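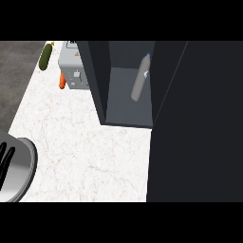 I have now read four articles telling me to salt my coffee, and I'd like to register a complaint.

It started in February, when my cousin forwarded me a post from a food site called Suvasano. The claim was that a pinch of salt in the grounds "removes bitterness" and that people who really know coffee have always done this. The post had 1,035 comments under it. I read far too many of them. A good number said it changed their mornings. One said it cured her of sugar, which seems like a lot to ask of salt.

So I tried it. I used the same beans I always buy, the medium roast from Matić on the corner, and I made two small pots at 7 a.m., one with salt and one without. Then I had my neighbor Azra Pavlović come over and taste them, because I knew which was which and couldn't be trusted. She preferred the plain one. We did it again the next morning and she preferred the salted one. The third morning she said they were the same coffee and could she please just have a cup with milk in it.

I'm not saying salt does nothing. Salt does dull bitterness, I know that from grapefruit. If your coffee is burnt, or has been sitting on a hot plate since breakfast, a pinch will probably make it easier to get down. Fine. But that's a fix for bad coffee, and the articles are all written for people who've just paid good money for the decent kind.

What bothers me more is where these things come from. Two of the four articles used the same sentence about sailors, word for word. The third mentioned a "study" and linked to the second. The fourth was selling a little jar of coffee salt under the name Jista, 5 dollars, and as far as I can tell from the label it's salt.

I had the same trouble last year with the eggshells (crush them, put them in the pot, wait for the miracle). I got grit. Before that it was freezing the beans, then never freezing the beans, then freezing them again but only in portions. My aunt in Cliltuslow has made coffee in the same dented pot for as long as I've been alive and hers is better than mine, and when I asked her what she does she said she uses more coffee.

I tried that too. Went up by a full spoon per pot, changed nothing else. Azra noticed right away and asked if I'd bought new beans. I'm keeping the extra spoon for now, though it does mean I go through a bag in 10 days and Matić has put the price up again.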